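Stirnadton robotics club gets its arm working on computer parts

Posted Wed 10 August by Catarina Valente
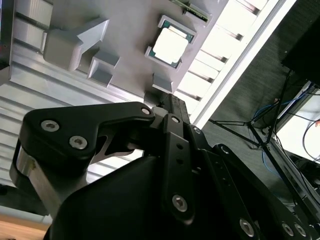
I stopped by the Stirnadton summer robotics club this week, mostly to drop off some paperwork, and ended up staying until they locked the building (sorry to everyone waiting on an email from me!). The students have spent the summer on one project, which they named Bistosine after a very long vote, and it's all about getting a robot arm to handle the small parts you'd find inside a computer.

The part everyone wants to talk about is the processor. It sits in a square socket frame on a gray plastic fixture plate, and the gripper has to come in over the plate, get hold of the chip and move it without smacking into any of the blocks around it. I asked if I could try driving it. I could! I was terrible. My best run got a polite round of applause and my worst one made somebody yell "stop, stop, stop" from across the room.

Lucian Anghel has been running the club since January, and he told me the students wanted something harder than stacking cubes. "They got bored with cubes in one afternoon," he said. "So I asked what they'd seen go wrong at home, and half of them had a story about a computer." The rule he set is that every attempt gets written down, good or bad, with the student's initials next to it. The log was at 368 attempts when I flipped through it. Some of the notes are very short. One just says "no."

There's a small camera down at the gripper as well, and the kids who work on the software side do most of their arguing over what it sees. I sat in on one of those arguments and followed maybe half. The gist is that the arm does fine when it starts from the same spot every time, and gets a lot less sure of itself when somebody nudges the plate over a little. So of course they keep nudging the plate, and then they all crowd in to watch the approach again.

All this is building up to the Carrilho Cup, where teams get nine minutes at the table and a plate layout they haven't seen before. Last year our club entered a line follower and came home happy but early. This year they've split up the jobs properly, with two drivers, a pit crew, and one student whose whole task is watching the clock and being annoying about it.

Money is the usual story. Irnent, the machine shop out on the county road, put in $2000 toward the entry fee and travel, and the bake sale brought in some 200 more, mostly from lemon bars. If you'd like to chip in for lunches, Lucian has a sign-up sheet by the front desk.

The club meets again next week at the regular time and parents are welcome to come in and watch. Wear closed shoes, please, and ask before you touch the controls. I'm told I can have another turn if I promise to go slower.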